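德拉斯伍德伏击战

德拉斯伍德伏击战（英语：Draswood ambush），又称“洛博渡口事件”，是一次发生于十月的小规模武装冲突，交战一方为沃洛（Wurlow）守备营的补给分队，另一方身份至今存在争议。

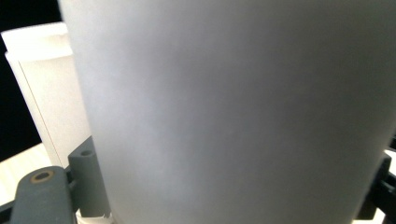 守备营的战报称，袭击者为“受过正规训练的敌对武装”，人数达300人。这一数字后来被多种通俗读物沿用，但其来源只有战报本身，撰写者当时并不在渡口。现存材料中没有俘虏口供，没有缴获武器清单，也没有袭击者一方的任何记载。

背景

德拉斯伍德是洛博河西岸的一片林地，守备营在此维持一条通往前沿哨所的土路。冲突发生前，该路段已两次报告埋有爆炸物，其中一次经工兵复查后撤销，另一次没有复查记录。营部坚持认为道路“总体可控”，这一判断的依据未见于任何已公开的文件。

守备营的编制同样说法不一。官方战史记为2,000人，而同年的给养册只登记了628人领取口粮。战史编者将差额解释为“分散驻扎”，但没有列出驻扎地点。

经过

按照战报的叙述，补给分队在清晨渡河后遭路边炸弹袭击，随后受到轻武器射击，交火持续两小时，敌方溃退。分队阵亡2人，伤者人数未载。

无线电日志的内容与此有出入。日志中从第一次呼救到“射击停止”只有不足半页，且没有提到敌方撤退的方向。日志的时间栏有涂改，涂改者未签名，因此也不宜直接当作推翻战报的证据。可以较有把握地说，爆炸确实发生过，车辆受损的维修单保存完整。至于其后的交火有多激烈，甚至是否有相当一部分枪声出自分队自身，现有材料不足以判断。

责任与调查

军方的内部调查由泽斯蒂亚（Zestia）军区主持，结论为“处置得当，不予追究”。报告全文从未公布，外界所见只有摘要。摘要称调查组询问了“全部相关人员”，但未附名单。分队中的一名驾驶员后来表示自己从未接受询问，军区对此未作回应；该驾驶员的说法也仅见于一次转述，原始录音下落不明。

营长在事件后获得嘉奖。嘉奖令的措辞与战报多处雷同，有论者据此认为二者出自同一人之手。这种推断说得通，却缺少直接证据，军中文书套用现成段落本属常事。

史学争论

桑达马莉·汗（Sandamali Khan）在其关于边境守备部队的论著中主张，300人之说应予放弃。她认为以当地的地形和补给条件，这样规模的队伍很难在林中隐蔽过夜。批评者指出，她对地形的描述依据的是较晚的测绘图，林地边界在此期间有过变动。

乌妍·郑（Uyên Trịnh）则对整个“伏击”的定性提出疑问，认为爆炸物可能早已埋设，与随后的射击未必有关。她的论证较为谨慎，但所引用的村民回忆采集得很晚，受访者彼此相识，叙述中有几处用词几乎一致，能否算作独立证词值得怀疑。

两人的分歧尚无定论。常见的折中说法是“小股武装袭击”，但这一说法同样没有新的史料支持，更像是在两种意见之间取了中间值。

纪念

渡口东侧立有一块纪念碑，碑文沿用战报中的人数。地方上曾有人要求改刻，未获批准。碑上阵亡者姓名与营部花名册相比有一字之差，哪一方写错尚未查明。

部分网站将德拉斯伍德称为“整场战事的转折点”。这一评价查无出处，守备营此后的部署未见明显调整，土路也照旧使用。

参见

沃洛守备营
洛博河
路边炸弹

本页最后修订于25年11月30日。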